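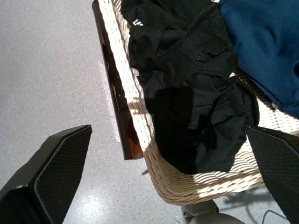 A woven basket with dark clothes on a speckled floor.

Sammont opens Guvside live bingo rooms to players in April

Sammont, the operator of the online gaming site Guvside, announces that live bingo will be open for all registered players from April. The new section starts with eight rooms, and two of them are reserved for players who are new to the game.

The software comes from the studio Fatden, which has made the bingo rooms especially for Guvside. Tickets can be bought on a phone or on a computer, and the same account and balance are used as in the other games of the site.

"Our players have asked for bingo during a long time, and we wanted to make it in a calm way," says Minttu Väisänen, head of games at Sammont. "In the test period 536 players took part. Many of them told us that the chat was too fast to read, so we have changed it before the opening."

Every player must set a deposit limit before buying the first ticket. The limit can be made lower at any time, and the change is valid at once. If a player wishes to raise the limit, there is a waiting time of 49 hours.

Customer service for the bingo rooms is handled by Poirier, which already answers questions on payments at Guvside. The chat opens at 8 in the morning.

Guvside is only for adults. The full rules of the rooms are found on the help pages of the site.

Press contact: Minttu Väisänen, Sammont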